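Gruveck Facilities Support
Ticket 2011: Wall covering lifting at seams, small project room, Fadesville building
Status: Closed
Opened by: Shakuntala Maurya
Assigned to: Omprakash Tomar
Priority: 4 (routine)
Opened: 22nd February

Description of issue (S. Maurya)
The pink leopard-spot wallpaper fitted around the marble-patterned table is lifting from its backing panels. The fault is most evident on the left wall, where the lower edge has come away and curls outward. A vertical seam on the back wall has also opened. The right wall appears sound. Please advise whether the paper can be re-fixed in place or must be replaced. The pattern should be retained if at all possible, as the remaining stock is limited and the supplier has discontinued it.

Update 1 (O. Tomar)
Request received. Please confirm which adhesive was used at the time of installation and whether the panels were primed. Please do not apply tape to the printed face. Tape of any kind is likely to remove the color when it is peeled off.

Update 2 (S. Maurya)
The installation record from September lists Kitov ready-mixed paste, one coat. There is no entry for primer. No tape has been applied to the face. The heating in the room was increased shortly before the fault was noticed, and the thermostat has now been returned to its usual setting.

Update 3 (O. Tomar)
Site visit completed. Findings are as follows.

The panels were not primed. The paste has dried out and is turning to powder behind the left wall. The paper itself is undamaged apart from a crease at the lower edge. The back wall seam was butted correctly but has shrunk back by the width of a pencil line. The tabletop and the metal corner posts are not affected.

Recommended action: release the left drop to half height, brush off the old paste, seal the panel, and re-hang with Pandey border adhesive. Re-fix the back seam with the same product and a seam roller. The requester is asked to approve the material cost before work begins.

Update 4 (A. Saarinen, budget approval)
Approved. One tub of adhesive and one can of sealer may be charged to the room account. If the left drop cannot be saved, please return the ticket to me before cutting into the remaining roll.

Update 5 (O. Tomar)
Work carried out as recommended. The left drop was saved. The crease was dampened from the back and rolled flat. Spots were matched at the seam by eye, working from the top down. The sealer required an overnight wait before re-hanging. Surplus adhesive was wiped from the tabletop with a damp cloth.
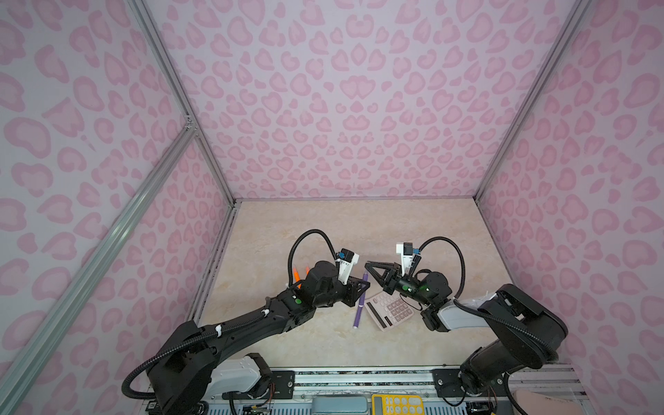

The thermostat should remain at its usual setting until the adhesive has fully cured. The walls may be dusted with a dry cloth only. Cleaning sprays should be kept to the tabletop and applied to the cloth first.

Update 6 (S. Maurya)
Room checked and accepted. Could the remaining roll be stored with the unused adhesive, so that both can be found together?

Update 7 (O. Tomar)
Both items have been placed in the supply cabinet, second shelf, and labeled with this ticket number.

Resolution code: Repaired on site
Closed by: Omprakash Tomar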